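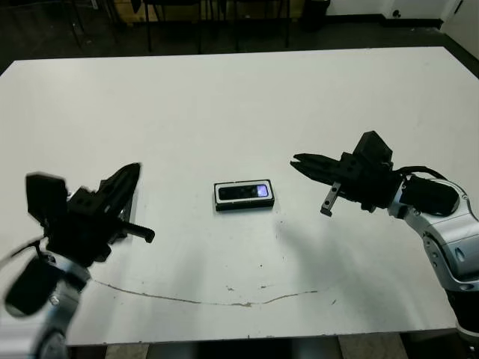

Print this page
E-mail this page

Clear the Table First: notes for my talk at the Trosdale repair evening, 25/07/2023

(Slides are only a backup. If the projector sulks, I talk from these.)

Hello and thanks for having me. Ask who has a workbench at home. Then ask who can see the top of it right now. Wait for the laugh, and if there isn't one, move on quickly!

So I want to talk about the table. I know the poster said "looking after small electronics" and I promise we'll get to lenses and little glass windows and all that, but most of the damage I've ever done to a small gadget I did with the table. I set it down on a screw. I dragged it over a bit of grit. I put my coffee next to it (we'll come back to the coffee).

SLIDE 2 – White, big and bare

My favorite surface is a big white table with one thing on it. One! People think I'm being fussy. But a black screw on a white top shouts at you, and a black screw on a dark green mat just sits there until you vacuum it up in June and hear it go up the hose. White also shows you dirt before the dirt finds the gadget.

It does show everything else too. Every scuff, every long brown line where something got pulled across. I used to scrub at those like mad. Now I run a fingertip along them – if I can't feel it, I leave it alone. If I can feel it, there's either something stuck on top or a scratch going in, and those are different jobs. Stuck on: damp cloth, a drop of dish soap, patience. Scratched in: live with it, and put your gadget down somewhere else.

No scouring pads. I did that to the table at the Kostiuk Street workshop and it has had a dull patch the size of a dinner plate ever since. They still mention it.

SLIDE 3 – Putting it down

Ask for a show of hands: who puts a camera or a sensor down lens first? (I do it when I'm tired. Admit this.)

Anything with a row of lenses on the front has a face, and the face goes up while you're looking it over. Lay it flat, give it room on every side, and keep it well in from the edge. I like the middle of the table. You'd be amazed how many things get parked right by an elbow.

If you have to turn it over, soft clean cloth underneath, and shake the cloth out first. Away from the table, please. I have shaken a cloth out over the very thing I was cleaning.

Pick up by the rim. White rims show thumbprints and dark fronts show them even worse, so hands washed and dried before you start.

SLIDE 4 – Little windows

Some of these units have a small window at one end that shows up purple or blue when the light catches it, or when it's got power. People ask me every single time whether the color means it's broken. Mostly it's a coating, or a light behind the glass, and the manual will tell you which. Treat it just like a lens: blower first, then a brush, then a cloth if you must.

Blower means the rubber squeezy kind. Your breath has lunch in it.

(Pass the blower round here. Get the blower BACK. I lost one in Drosteteo and another on the bus home.)

SLIDE 5 – Cables

Loop them up and away from where you're working. A cable lying across the table is a fishing line with your gadget on the end. I had 2 bad drops last year, and both times it was my sleeve and a cable working as a team.

SLIDE 6 – The light

One lamp overhead, one low at the side. The side lamp gives you a shadow, and the shadow is handy: if there's a thin dark gap under one corner, the thing isn't lying flat and you've got a crumb or a bent foot under there. Lift it straight up and look. Don't press it down to see if it rocks! I know you want to.

SLIDE 7 – My routine, the 12 minute version

Everything off the table. Everything. Wipe from the back toward yourself, let it dry, and go find a bowl for the screws while you wait. Gadget in the middle. Look at it for a good minute before you touch it again, all the way round, and write down what you see. Then tools, and only the ones you need, on the side of your good hand.

I've been doing this at Rurkorora, our Saturday fix-it club, and my guess is about 3,000 things have crossed that table. Toasters, webcams, a talking bathroom scale. The table gets cleared for each one.

SLIDE 8 – Coffee

On the windowsill. Not on a coaster, not "just over here." I killed a really nice keyboard and I'm still sad about it.

Questions. If it's about phone batteries, send them to the desk by the door, I'm not the right person. If it's about getting marker off a white table – rubbing alcohol, small corner first, window open.

Leave the bowl and the cloths out at the end so people can come and have a go.

Print this page
E-mail this page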